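Ziststead growers to test shared cold store and drying room

Fruit and herb growers in Ziststead will have access to a shared cold store and drying room from July, under an agreement signed on Thursday between the Valente growers' association and Fatlow, which owns the former dairy building on the eastern side of the town.

The building has been out of regular use for several years. Under the agreement, the association takes two ground-floor rooms on a three-year lease. The larger will be fitted as a cold store for soft fruit, mainly blueberries and currants. The smaller will hold drying racks for leaf herbs. Fatlow remains responsible for the roof, drains and incoming electricity supply. The association pays for the equipment and its running costs.

Membership of Valente stands at 127 holdings, of which 52 have asked for space in the first season. Most of those are below the size at which a private cold room can be justified. At present their fruit is either sold on the day of picking or taken by road to the packing plant at Dudero, where small lots are accepted only in the morning.

Nuno Seixas, who drew up the technical specification for the association, said the cold store would be run as a single temperature zone. Separate zones were priced and dropped on grounds of cost. Fruit will be admitted only in shallow vented trays, with a label showing the holding, the variety and the time of picking. Unlabelled trays will be refused at the door.

"The bloom on a blueberry is a natural wax and it marks easily," Mr Seixas said. "We are asking people to pick straight into the tray they will store in. Every extra tipping from one container to another costs you some of it."
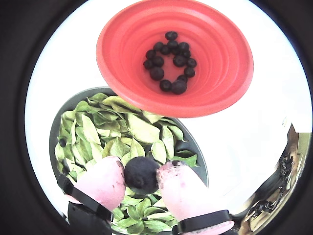
Drying room

The drying room will use warm air drawn across the racks by a single extractor fan. Each rack will take one species at a time to avoid the transfer of scent, and strongly scented herbs such as mint and sage will be dried on separate days from the rest. Whole stems may be brought in, but stripping of leaves will have to be done elsewhere, as the room has no dust extraction.

Charges will be by the rack and by the day. The association has not yet published a tariff. It said a draft would go to members before the first bookings are taken, and that cold store users would not be asked to meet any part of the drying costs.

Meinrad Marti, who manages the building for Fatlow, said the main work still to be completed was the floor of the smaller room, which has to be levelled before racks on wheels can be used.
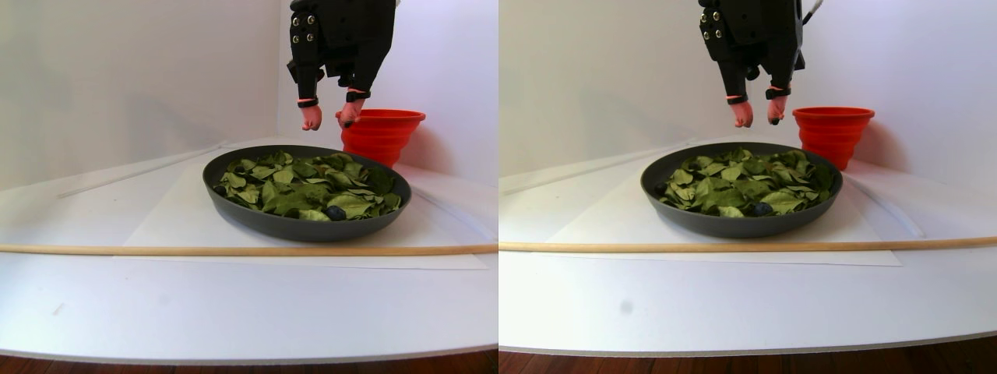

Dried leaf must be removed within two days of the end of a booking. It will be weighed on leaving, and the weight entered in a log kept by the door. The log is intended to give the association its first reliable figures on how much dried herb is produced in the district, which at present is recorded only as fresh weight at sale.

Deliveries will be by the rear yard. The front entrance opens on to the bus stop and will be kept for people on foot. Mr Marti said larger vans would need to reverse in until the yard wall has been moved back.

The arrangement will be reviewed at the end of the second season. Either side may withdraw at that point with three months' notice.

Last updated: Thursday, 4.40 pm

Comments (3)

hedgerow_j
Will the cold store be open on Sundays? That is when most of us with other jobs do our picking.

P. on the hill
The yard floods at the gate end every time it rains hard. I hope "responsible for drains" covers that as well as the indoor ones.

Currantly
Good to see the drying priced separately. Does anyone know if the vented trays are supplied or do we buy our own?

Contact the newsdesk | Copyright Ziststead News | Back to top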